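Keeping up with the council tax row from your kitchen table

I've been following the Fatcombe transport levy for months now, and my worktop was vanishing under leaflets, so I've got a bit of a system going!

Start with one folder. Mine holds everything on the levy, with the newest sheet at the front (the Ferreira Road consultation alone filled half of it).

Write the figure on the cover. The first leaflet said £405 a household over the whole term, the next said £500, and I'd never have spotted it without my biro note.

Print the budget papers in small batches. I do a few pages, let them cool, then staple. Fan the paper before you load it and you'll get far fewer jams.
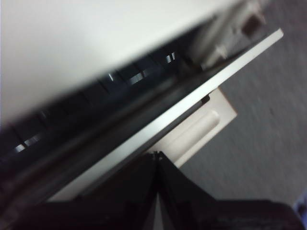
Keep a shopping list for meetings

Mine lives on the fridge: questions down one side, milk and eggs down the other. Tick them off as they're answered, and save the rest for November, when the vote comes round again.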